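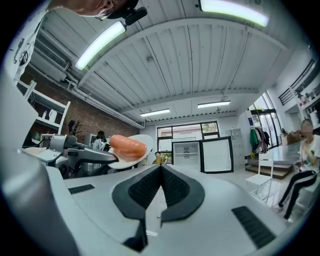 Im November brach ein Roboterarm der Versuchsanlage Hakotach beim Einräumen eines Tellers dessen Rand ab. Der Greifer hatte sich geschlossen, bevor der Arm seine Zielposition erreicht hatte. Verletzt wurde niemand, der Schutzbereich war während des Laufs geräumt. Die anschließende Untersuchung führte zu den Handgreifern, mit denen die Vorführdaten für die Anlage aufgezeichnet werden. Ruth Zapata leitet bei Poltum die Stelle für Gerätesicherheit und hat den Abschlussbericht verantwortet. Sie nahm am 16. Mai 2023 zu dem Vorgang Stellung.

"Wir haben zunächst am Arm gesucht", sagt Zapata. Bremsen, Endlagen und Steuerung seien geprüft worden, ohne Befund. Erst beim erneuten Abspielen der Trainingsdaten fiel auf, dass die Öffnungsweite der Finger und die Kamerabilder zeitlich auseinanderliefen. Der Versatz wuchs mit der Dauer einer Sitzung und erreichte im ungünstigsten Fall 390 Millisekunden. "Bei einem Schwamm bleibt das folgenlos. Bei Porzellan liegt dazwischen der ganze Vorgang des Zufassens."

Als Ursache nennt der Bericht die interne Uhr zweier Handgreifer der Baureihe Moon. Nach einem Wechsel der Firmware glichen diese Geräte ihre Zeit nur noch beim Einschalten ab. In langen Sitzungen, in denen der Greifer zwischen den Durchgängen eingeschaltet blieb, summierte sich der Fehler. Von 739 Aufzeichnungen aus dem betreffenden Zeitraum mussten 483 gesperrt werden.

Auf die Frage, weshalb die Abweichung über Wochen unbemerkt blieb, verweist Zapata auf den Prüfablauf. Die Abnahme erfolgte bis dahin anhand der ersten Minute jeder Sitzung. "In der ersten Minute war alles in Ordnung. Unsere Prüfung war für diesen Fehler blind, und das steht so auch im Bericht." Den Bedienenden sei kein Vorwurf zu machen. Am Gerät selbst sei der Versatz nicht zu spüren, die Finger folgten der Hand ohne Verzögerung.

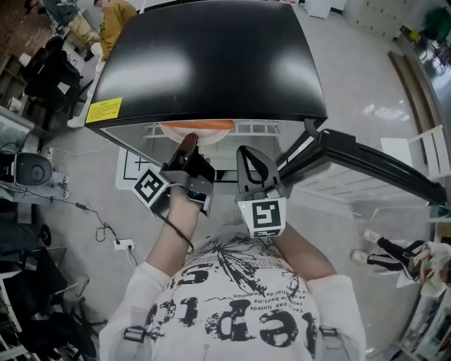
Geänderter Ablauf

Seit dem Abschluss der Untersuchung wird die Zeit vor jedem Durchgang neu abgeglichen. Zusätzlich schließen und öffnen die Bedienenden den Greifer am Anfang und am Ende einer Aufnahme je einmal vollständig vor der Kamera. Die Auswertesoftware Prullo vergleicht beide Bewegungen mit den Messwerten und weist die Aufnahme bei Abweichung zurück.

Zapata räumt ein, dass das Verfahren Zeit kostet und anfangs auf Widerspruch stieß. "Wer mit einem vollen Teller in der Hand wartet, bis die Freigabe kommt, findet das lästig. Ich verstehe das. Eine Ausnahme gibt es trotzdem nicht."
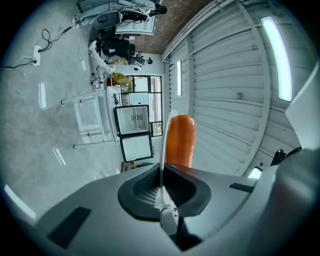 Handgreifer mit orangefarbenem Fingerpolster; im Hintergrund zwei Monitore.

Für den Arm selbst gilt eine zweite Auflage. Neu trainierte Bewegungen laufen zunächst mit verminderter Schließkraft und ohne zerbrechliches Geschirr. Über die Freigabe für Porzellan entscheidet die Stelle für Gerätesicherheit im Einzelfall.

Offen ist der Umgang mit den gesperrten Aufzeichnungen. Eine rechnerische Korrektur hält Zapata für möglich, sofern sich der Versatz in jeder einzelnen Datei nachweisen lässt. "Bis dahin bleiben sie gesperrt. Wir schätzen hier nichts."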